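Nov 18, 2023

I finally opened the Bidero smoked porter that Mawuli Nartey brought over in May. He had a case of it, I took 3 bottles, and this was the last one. The other two went down fast over the summer, when it was too warm for a beer like this.

It pours dark brown with a tan head that drops to a thin ring after a minute. The smell is campfire first, then cocoa and a little molasses. I don't love smoked beers as a rule. Most of them taste like ham to me. Bidero kept the smoke low enough that the malt comes through, and the finish is dry with some burnt toast in it.

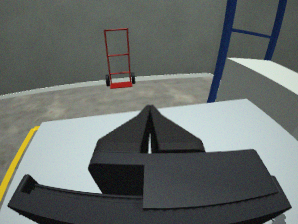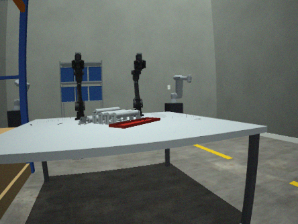

Two computer renders, both with the pale tabletop.

Six months in the basement helped. In May it had a sharp, ashy edge that I wrote down as "ashtray." I didn't get that this time. The carbonation has softened too, and I'd drink the rest of these by spring if you have any.

Mawuli paid $50 for the case at the Trenasdale bottle shop. Manon Boychuk tells me they still have a few on the bottom shelf next to the Yakubu stouts. I gave her a small pour and she thought it needed more body. She may be right, but I had it with sharp cheddar and rye crackers and didn't miss anything.

Next up is the Bestance barleywine, which I've been putting off until it gets properly cold.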